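Liltley open day - bead threading demo, anyone else go?

Went over to the Liltley open day, they had two arms threading toy beads on a green cord. Slow but I stayed way too long. Sat thru 12 tries, wrote down 2 clean ones.

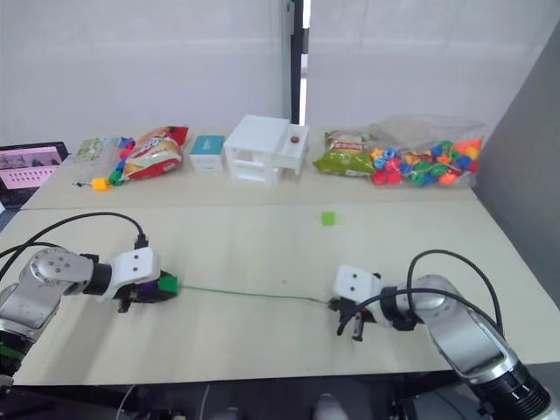

posted by jevel_fan - 29 Jul 2026

Left one has a green block, right one has the end of the string. Looks easy til you try programing it.

wustix: 2 out of 12 is bad. My kid does a whole necklace in that time. Why are we clapping

jevel_fan: bc string is floppy?? Every try is different. Guy at the desk said 1,000 practice runs before September, so give it a minute

wustix: or use a needle. Solved.

kieu_bot: disagree w/ wustix, a needle skips the hard part. I had the wrist view up on my phone - cord pinched right at the stiff tip, star bead just past it, other gripper hanging over. Lining those up is the whole job
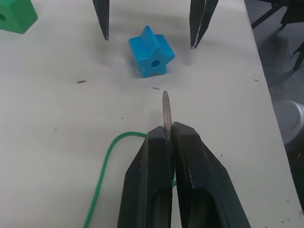
Re: parking and getting in

wustix: ok fine, the tip grip is decent. Still slow. Is the lot free?

jevel_fan: free, fills up fast. Use the side door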